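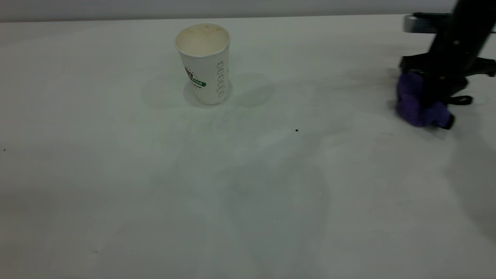 Pander cell with paper cup and purple padding at the gripper.

The Pander cell is a single-arm tabletop manipulation cell used for wiping and light clearing tasks. It consists of one arm with a finger gripper, a white work surface, a fixed overview camera and a second camera carried at the wrist. The cell is documented mainly for its upkeep routine, which was drawn up at the Skatulell workshop and later adopted, with changes, at Flultard.

Setup

The arm is mounted so that the gripper reaches the surface from above. After mounting, the technician levels the tabletop, zeroes each joint against its hard stop and records the offsets in the cell log. The overview camera is calibrated first and the wrist camera second, using a printed target 300 mm on a side. Calibration is repeated whenever the gripper has been removed, even where the same fingers are refitted.

Surface height is taught at four corners and the centre. A single height value is not sufficient, as a pad pressed too hard will stall the wrist joint and one pressed too lightly will skip over residue. 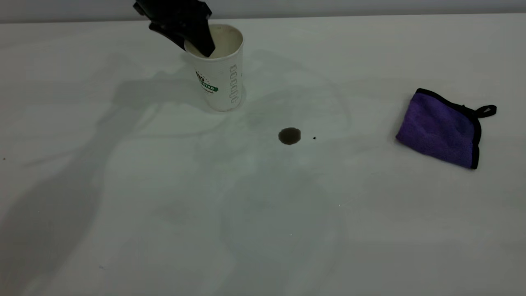 Finger alignment is the adjustment most often neglected. The fingers are flat and must close parallel; a twist at the mounting screws shows up first in narrow work, where one finger has to pass inside an object. A paper cup serves as the usual check piece at Skatulell. With a finger lowered past the rim, as on the cup printed with the letters STAR, the technician jogs the gripper sideways in small steps and watches for the wall to deflect. The screws are then torqued in a cross pattern and marked with paint.

Routine care

Maintenance intervals are counted in cycles, a cycle being one grasp and one release. The finger faces are wiped every 20 cycles during wet work, and the mounting screws are checked at the end of each shift. The longest run entered in the Flultard log without a finger change is 2,837 cycles. Cables are inspected at the wrist, where repeated rotation wears the jacket – a worn cable is replaced and never taped. The arm runs on 24 volts, and the supply is isolated before any cover is opened.

Microfibre cloths are folded to the same size before each run. Trim and hanging loops are left on, although a loop caught between the fingers can register as a false grasp.
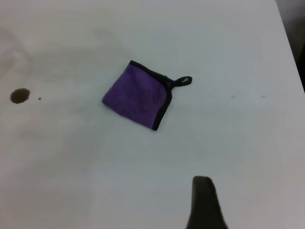 Pietrzak has objected that cycle counts are a poor basis for finger replacement, arguing that motor current at closure gives earlier warning of wear and should be logged from the first day of service. The Flultard version of the routine now records both values. Skatulell has kept to cycle counts, with a current reading taken only after a stall.

Repairs

Most recorded faults are at the gripper. Slow closure is normally traced to liquid residue in the finger guide, which is cleaned with a lint-free swab and left to dry before power is restored. Drift in the wrist camera position is corrected by reseating the bracket and repeating the second calibration stage only.

See also: end effector; hand–eye calibration; preventive maintenance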